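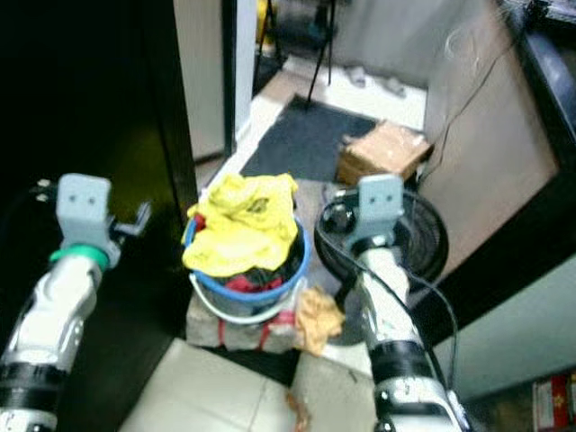 Cleaning rags: how do you sort and store them in a workshop?

Asked in Garage & Workshop
Viewed 616 times
3 answers

I finally have a real shared workspace (yay!) and I love almost everything about it except the rags. At the moment ours live in a blue plastic bucket with a wire handle, sitting up on a concrete block so I don't have to bend down. Yellow ones, red ones, black ones, all in one heap. I cut most of them from old T-shirts and worn-out sheets, and I'm proud of how few paper towels we buy now.

What I can't work out is the system. Somebody grabs a rag to wipe down the bench, somebody else uses one for chain oil, and by Wednesday everything is back in the same bucket and I'm sniffing cloth to find out where it's been. I'd like to sort by color, but I don't have equal amounts of each and I don't know which color should do which job.

So:
Do you sort by color, by fabric or by job?
Is a bucket OK for clean ones or should they be folded on a shelf?
And can the oily ones go through a normal washing machine?

Budget is 50 dollars, but I'd be thrilled to spend less. Floor space is tight, wall space is fine.

– benchandbroom

Answer 1 (accepted)

Oh, I love this question! I've been through every version of this in my own garage and I have opinions.

Sort by job and let the color be the label. Give your lightest color to the clean work (glass, dust, wiping glue off a joint) because you see dirt on it right away and you know when to swap it out. Red is the classic for grease and oil. Black is great for stain and paint, where the rag is going to look terrible after one use anyway. If you run short of one color, don't go buy more – cut the next old shirt that comes along and adjust. Mine drifted for months before it settled and it worked fine the whole time.

Fabric matters more than I used to think. Sweatshirt fleece sheds like crazy, so keep it away from varnish. T-shirt cotton is good for nearly everything. Old flannel sheets are wonderful on metal, and I will happily take anybody's.

For clean ones a bucket is perfect, keep it! You can carry it to wherever the mess is, and folding rags is a hobby I gave up after one weekend. I'd get a second one for dirty cloth and make it look totally different so no one mixes them up. Mine is a square tub from Vekstead with the word DIRTY on it in paint marker, and I have a few hooks on the wall for rags that are damp but still have some life in them. The whole setup came in well under your budget.

Now the oily ones, please read this part twice. Rags with linseed oil, Danish oil or oil-based stain can heat up by themselves as they dry and catch fire when they're wadded up. Don't put them in a bucket with the others, not even overnight. I spread mine out flat, one layer, outside on the gravel away from the building until they're stiff and completely dry, or they go in a metal can with water and a tight lid until I can take them to the hazardous waste drop-off. I don't wash them. I don't wash anything with gasoline or solvent on it either, and those should never see a dryer.

Regular grimy rags (dust, dried glue, a bit of floor dirt) wash beautifully. Hot water, extra rinse, no fabric softener, and shake them out first or your filter will hate you.

Lutz Ostermann
3501 points

Comment from benchandbroom: Amazing, thank you! I had no idea about the linseed. Going to look for a metal can with a lid tonight.

Comment from Lutz Ostermann: Great! Check that the lid really seals. I've seen some pretty floppy ones.

Answer 2

I just use whatever is on top. Works for me. Wash on hot.

Answer 3

Agree with most of the first answer but I'd hang the clean bucket too. You said you have wall space, and a bucket with a handle is half the job done already. One heavy hook into a stud at elbow height and you get that spot on the floor back. We did this with 2 buckets next to the bench and sweeping is so much nicer now.

Also cut your rags smaller! Ours used to be half a shirt each and people would use one corner and toss the whole thing. I go for a bit bigger than my hand, spread out. Pinking shears if you have them, since a plain cut on a woven sheet will fray and leave threads in the wash. T-shirt fabric doesn't care, any old scissors will do. Cut off the seams and buttons while you're at it, they scratch.

– tilly_m

Comment from benchandbroom: Seams! That explains the scratches on my cabinet door.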